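Section 4: Clearing the Cooktop Before Cleaning

Your Wondico kitchen guide assumes that a cooktop is for cooking. Long experience suggests it is also a shelf, a drying rack and a place to put things down "for a second." This section covers getting it back.

Before you start

Turn every burner off and wait 30 minutes after the last use. Cast-iron grates hold heat much longer than you'd like, and they look exactly the same hot as cold.

CAUTION: Plastic bowls and bottles do not belong on a grate, even with the burner off. One bumped knob and you will be scraping for an evening.

Clearing

1. Take plastic items off first. Check inside the pans, where bottles like to hide.

2. Remove lids. Lift glass lids by the knob and set them on a folded towel. Do not stack them, however neat it looks.

3. Remove pots and saucepans. Turn long handles away from the front edge before lifting.

4. Collect sponges, packets and anything small. If you don't know what it is, it still has to move.

5. Lift the grates straight up, one at a time, and carry them to the sink.

NOTE: Do not clear the cooktop onto the coffee maker's counter. You will want coffee before this is over.

Cleaning

6. Lift off the burner caps and soak them with the grates for 20 minutes in warm water and dish soap.

7. Wipe the stainless back panel with a damp cloth, following the grain. Streaks mean too much cleaner. More cleaner will produce more streaks.

8. Dry the caps fully and seat them flat. A crooked cap gives a crooked flame.

9. Replace the grates and test each burner. If one fails to light after 2 tries, turn it off, let the gas clear and see page 339, where the troubleshooting table has been waiting for you.
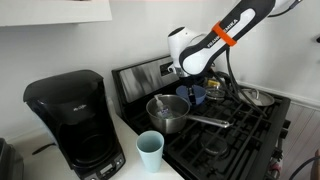

Fig. 4-1. Cooktop before step 1.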